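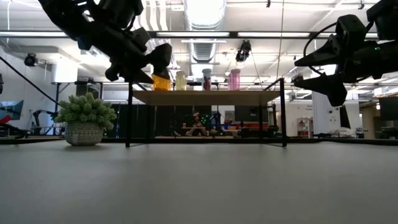
I have wanted to see a teaching floor for robots ever since a friend told me there were people whose whole working day is showing machines how to move jars. So when Odidham opened its lab to visitors this spring I signed up within the hour, and then drove down with a notebook and far too many questions. The first station we stopped at had the pair of black arms reaching down over a little black-framed shelf with a wooden top, four jars lined up along it, and the left gripper hovering right above the yellow one. I could have stayed there all afternoon.

Our guide was Annag Menzies, who runs the collection side of the place (she calls it "the kitchen", and everyone else seems to have picked that up). She explained the routine while we stood around the table. A person drives both arms through a task from start to finish, and everything gets recorded: the camera views, the position of each joint, how far the fingers are open. One run through is an episode. Then the table is set up again, a little differently, and they go once more. For the jar task the target is 1000 episodes. They had 896 on the morning of our visit, and there was a good deal of friendly talk about who would get to record the last one.

What surprised me was how much thought goes into the parts between the runs. I had pictured somebody doing the same motion over and over until it was perfect. Annag said they tried that in January, and the model they trained on it did beautifully as long as every jar stood exactly where it had stood in the recordings. Shift the shelf by the width of a thumb and it reached for thin air! Now there is a setup sheet for each episode that says which order the jars go in, where the shelf sits and what else is on the table. I asked about the plant, a bushy pale green thing in a patterned gray pot, and she said the objects around the shelf get changed too, so the system sees plenty of things it should leave alone.

Aurel Bratu gave us a turn at driving. You hold one handle in each hand and the arms follow, with a small lag that you stop noticing after a minute or so. At least he stops noticing it. I managed to pick up a practice jar with the left arm, felt wonderful, and then had no idea how to put it down without letting go too early. It is a strange feeling, having hands with no sense of touch in them. You end up watching the fingertips so hard that you forget to blink. Aurel's advice was to slow down before the contact and stay slow for a moment after it, and my second try went much better. (My third did not.)

A new operator spends 30 practice runs on a task before any of their work is kept. Mine would have needed more than that.

We had coffee next, and then Eusebio Correa showed us the review desk. He plays the episodes back at high speed and marks each one as keep, keep with a note, or drop. I expected him to drop every fumble, but he keeps a lot of them. If the operator misses a grasp, backs off and gets it on the second attempt, he wants that in the set, so the system has seen a way out of trouble. The ones he throws away are the muddled ones, where even the operator seems unsure what the next step is. He put one of those up for us and the whole group groaned together. He labels with a program called Fekorik, written in house, and he had opinions about its keyboard shortcuts that I will leave out.

The last stop was a short talk with time for questions. A man from a packaging firm wanted to know when this would work on his line and got a straight answer, which was that they don't know yet. I asked whether two operators doing the same task look different in the data. They do! Annag can tell Aurel's runs from the joint traces alone, because he always turns the wrist a bit early. They mix operators on purpose for that reason.

Practical notes if you want to go: groups are small, the tour takes most of an afternoon, and you are on your feet for nearly all of it. Wear flat shoes. Parking is behind the building and the sign for it is easy to miss coming from the north. Ask for a turn at the handles early, as the line gets long after coffee.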